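Ticket: Missing pages and wrong chapter order in Iltach edition of "The Quách Letters"
Status: Open
Product: Tirnex reader app, desktop and phone
Opened by: Guilan Tan

The book is a historical novel told in letters between two sisters. On the product page it is listed at 102 letters. My copy jumps from letter 40 to letter 43, and the letter that ought to close the first part turns up in the middle of the second. I bought it from Bullgate in November and only got to that point on Saturday.

Tirnex support has told me it is a "display issue." I doubt that. A display issue would not put the death of the father ahead of the letter in which he falls ill, and do it the same way on two devices.

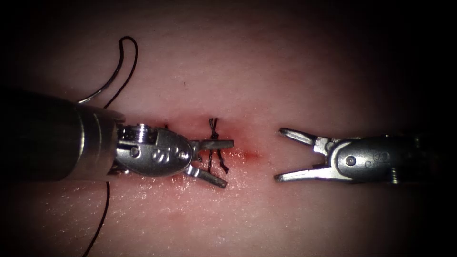 What I have tried so far, all of it at support's request:

Removed the book and downloaded it again. Same gap.
Signed out and back in. Same gap, and I lost my bookmarks.
Changed the font size from small to large. I said beforehand that this would do nothing. It did nothing.
Searched for a phrase from letter 41 that a newspaper review quotes in full. No results.

Reply from support, 4:10 p.m.: "Some readers find the nonlinear structure surprising. The author may have intended this."

Maybe so, but the table of contents lists letters 41 and 42 by name, and tapping either one takes me to the copyright page. I don't believe any novelist planned that.

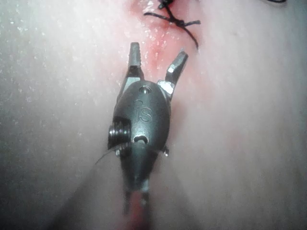
The location numbers are the best evidence I have. The file ends at location 3,298 on both devices, and the jump from 40 to 43 happens with no break in the count, so the text was probably gone before the file reached my app. I would like somebody at Iltach to open the master file and look. If they stitched the two parts together from separate files, I'd check that join first. The join in the pad pictured here has a black knot you can at least find, and I can't find the one in this book. 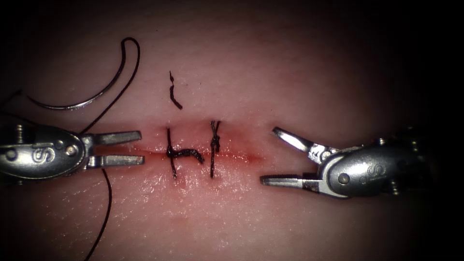

Does the paper edition have the same problem?

The library's paperback has letters 41 and 42 where they belong, and the first part closes properly. I compared the opening line of every letter up to the end of part one, and only the e-book is out of order.

Support then offered me 300 reward points toward another title. I have not accepted them. I want the book I paid for, and I suspect that taking the points would close the ticket.
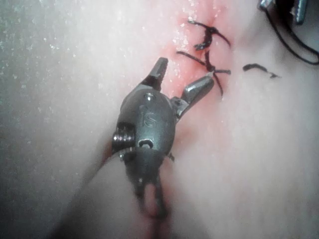 Update: Tirnex now says the file has been "refreshed." I downloaded it once more. Letter 41 is there. Letter 42 is still missing, and its entry in the contents still goes to the copyright page. The father still dies too early.

Please leave this open until someone who has read both parts in order confirms the fix. Bullgate says a refund has to come from Tirnex, and Tirnex says to ask Bullgate - I have sent each of them the other's message and am waiting to hear back.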